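Stotik 2 Setup Guide
Section 31: Shared Carry (Ninumik grip planner)

Shared Carry lets the robot take one end of a table while a person takes the other. The person still does most of the thinking.

1. Open Cellance and load the shared_carry profile.
2. Set grip_mode to edge_pair. The default, single, is for mugs and optimists.
3. Set the arm command timeout to 300 ms.
4. Take the far end of the table, then press Arm.
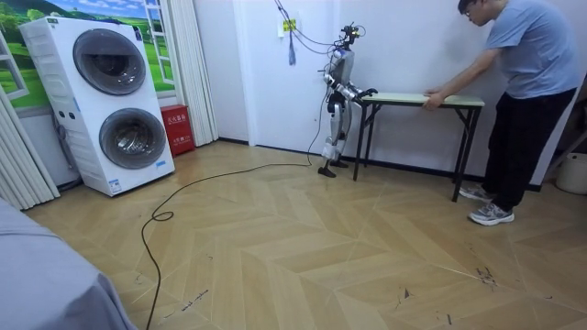 Rantala asks whether the planner can lead instead of follow. It can, with role set to lead, though it will pick the route and won't discuss it.

5. Wait for both hands to report CONTACT. One CONTACT and one MAYBE counts as no.
6. Check the overlay in the head view. Fingers belong on top of the edge, palms underneath. 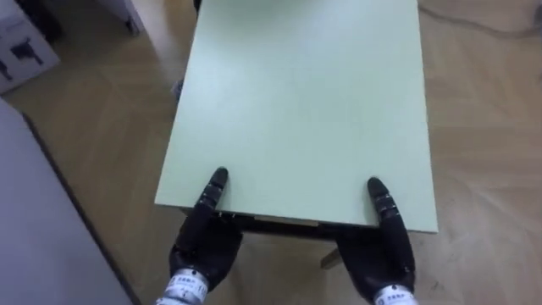 Figure 2. Both hands on the near short edge, head view.

7. Select Lift. The planner allows up to 2 retries, then gives up and writes a log entry.

CAUTION: Stop holds position. Release opens the hands. Learn which key is which before you lift.

Note: Profiles saved before August must be exported again. The old ones load without complaint and ignore grip_mode.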